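## 4.2 The dropped-part fault

By this stage the Stavness gripper had logged 268 grasps, and 42 of them had ended with the fingers closing, with great confidence, on nothing. The controller reported every one as a success. Teodor Halvorsen suggested we adopt the same approach to our marks.
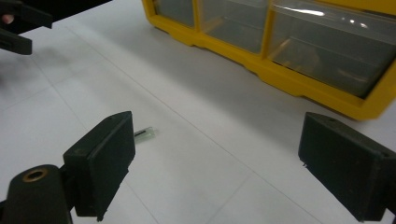

*Figure 7. Small green part on the tiled surface, drawer unit behind.*

We blamed the part first, then the tiles, then each other. The cause was a stale force reading: after a dropped packet the code kept the last good value – usually one from a successful grip – and carried on. A timeout of four control cycles now forces a stop and opens the fingers. The emergency stop was also found to be wired to the wrong input, and has been moved.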